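Playlists removed from Virkeo after a tag dispute: is there an appeal?
Posted in Community Help > Music and Playlists

Pascual Lagos
I maintain a public playlist of 40 songs connected with the Wernthorpe roleplay server. In January the playlist lost its "wernthorpe" tag and no longer appears in search, although its 600 followers can still open it. I received one notice, which stated that the tag was "under review". I should be grateful to know whether an appeal is possible, and whether I should remove the fan-made songs in the meantime. The playlist cover is attached. 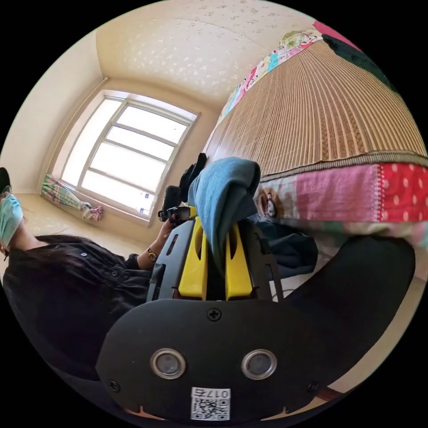

Playlist cover, light blue cloth

Nechyporuk
An appeal is possible. Please open the playlist settings, select "Visibility", and then "Request a tag review". The request must be made by the account that created the playlist — a co-editor will not see the option. You will be asked for the wording of the notice and a short statement of how the tag is used by listeners.

I would advise against removing songs while the review is open. The reviewer compares the current list with the list as it stood when the tag was withdrawn, and large changes usually send the request back to the start. My own request concerned a fan tag of the same kind and was answered after 9 days. The tag was restored, but followers were not notified, so you may wish to mention it in the playlist description.

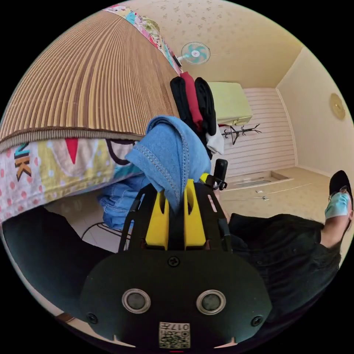 Cover pictures are reviewed separately from tags, and members often confuse the two. A cover is refused when it carries a server logo or a creator's likeness without permission. Plain subjects are accepted as a rule, and the double line of stitching on folded light blue denim, as in the cover I use, has never been queried. Changing the cover will neither help nor delay your tag request.

Fametti
Same thing happened to mine. See thread 1449, I think the tag came back without an appeal but I did not keep the notice. You could also try adding the tag again under a different spelling, although this may be against the rules.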